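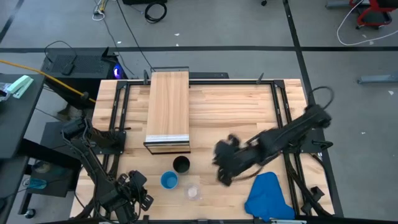

Cups, Cloth and Box: Keeping a Shared Worktable Usable
Project report, Everyday Design Studio, second year
Montserrat Arellano and Krisztina Fodor

1. How we came to this topic

We started the term wanting to do something much grander. Our first proposal was a whole kitchenette for the Ploten building, with a fold-down counter and a plumbed sink, and our tutor very kindly let us talk about it for two full meetings before asking what we could finish by the end of October. After that we went and had a tea, and there was nowhere to put the cups down, and that was more or less the new proposal.

The question we settled on is a small one. When people share a worktable, where do their cups go, and can a box and a cloth kept on the table change that? We both like butcher block (Krisztina's family had a bench made of it, and it went grey at one end from years of wet mugs) so the care of the wood came into it as well.

2. The things we worked with

The table has a light butcher-block top. It takes oil well and it takes rings even better. The back of the top is the part people reach for least, so that became the home of the box, a long one in pale striped wood set lengthwise. We had looked at plastic tubs from the Stesix range and a wire rack, and both did the job of holding cups perfectly well, but the wire rack rattled and the tubs made the whole table feel like the back of a cafeteria. The wooden box looked as though it belonged with the tabletop, and people seemed more willing to leave it alone.

For cups we decided against a matching set. Matching cups get mixed up, and then everybody takes a fresh one to be safe. We used a black cup, a blue cup and a clear plastic one for most of our trials, borrowing from the common shelf when we had more people. The clear one was Montserrat's idea and it was a very useful one! You can see at a glance what has been left in the bottom, whether it's a bit of white residue or a good mouthful of cold tea, and you don't have to tip it toward yourself to find out. We learned that lesson over Montserrat's sketchbook.

The cloth is blue. We tried a white one first and it looked dreadful within a couple of days, although it was no dirtier than the blue one after the same use. We also tried a sponge, which stayed damp and left a mark of its own on the wood.

3. What we did

We kept a tally sheet taped to the inside of the supply cupboard, and every time one of us passed the table we noted each cup that was out, where it stood, and whether it had anything in it. A cup standing in the same spot on two visits was counted twice, so the tally is of sightings and should not be read as a number of cups. By the end we had 587 sightings.

The first stretch was simply the table as we found it, with no box and no cloth. For the second stretch we put the box at the back and said nothing to anyone. For the third we added the cloth and a short note, which read "Cups live in the box. Cloth is for the table." Krisztina's first draft of that note ran to a whole page and included the history of beech oil finishes, and we agreed to save it for this report, where it has since been cut again.

Alongside the tally we ran short sit-down trials with classmates. We asked each person to clear the table the way they would at home, with the cups set out at the start, and then we just watched and wrote down the order of things. There were 40 of these trials, most of them in the late afternoon when people were tired and gave us the truest picture of how they tidy.

4. What we noticed

The tally first. Of the 587 sightings, 124 were of cups with something still in them. We had expected far more, having both been on the receiving end of other people's cold coffee, and we had to admit that our grumbling had run ahead of the evidence. Most left-out cups are empty ones that somebody has finished with and stopped seeing.

The place where cups gather was the more interesting part. Left to themselves, people put a cup down just beyond the reach of their drawing hand, toward the middle of the table, and the next person puts theirs a little way off from it. You get a sort of loose trail leading from the seat to the middle. When the box went in at the back, the trail turned toward the box but very often stopped short. Cups would be lined up beautifully in front of it, one after the other, and not inside. We found this a bit maddening at the time, and then Krisztina pointed out that from where you sit, a cup in front of the box already feels put away. The eye is satisfied and the hand goes back to work.

We moved the box forward by a hand's width and this helped somewhat, but it ate into the drawing space and we had complaints, so it went back.

In the sit-down trials nearly everyone dealt with the cups first and the cloth last, which is the order we would have chosen too. A few picked up the cloth straight away and wiped around the cups, lifting each one as they came to it. Those people took longer but left fewer rings. One classmate dried the underside of every cup before putting it anywhere, and told us that her grandmother would come back to haunt her otherwise. We have both started doing it.

The cloth was our real failure. We had pictured it folded over the end of the box. What people do with a cloth is wipe the bit in front of them and drop it where the wiping stopped, crumpled, close to the front edge. Our note made no difference whatsoever to that. A hook would probably do it, or a rail, and we ran out of weeks.

5. Looking after the top

We promised our tutor a section on the wood, so we'll be brief. Rings that had been on the table for less than a day came out with a barely damp cloth and a dry rub along the grain. Older ones needed a light sanding and fresh oil. We used the Dewulf oil from the workshop cupboard, 100 millilitres for the whole top in two thin coats, left overnight in between. The first coat looked blotchy and caused some panic. It evened out by the morning, and the second went on without any fuss. Please do tell people before you oil a shared table, and leave a sign. We left a sign on one side only and have a sleeve print to show for it.

6. If we did it again

We would put the tally sheet somewhere less secret, as a few classmates found it and felt rather spied upon, and we owe them an apology and possibly a cake. We would separate the sightings by cup colour, which we only thought of halfway through, so we can't say whether the blue cup was really left out more than the black one (Montserrat is sure of it). We'd also like to try a lower box with a cut-away front, so that sliding a cup in takes no more effort than setting it down before it. There is a cardboard version under Krisztina's desk, and the Pivatow bursary form is half filled in for making it properly in maple.

7. Thanks

Thank you to everyone in the Ploten building who cleared a table for us, and to our tutor for her patience with the kitchenette. The drawings for the cut-away box and the full tally are in the folder at the studio office.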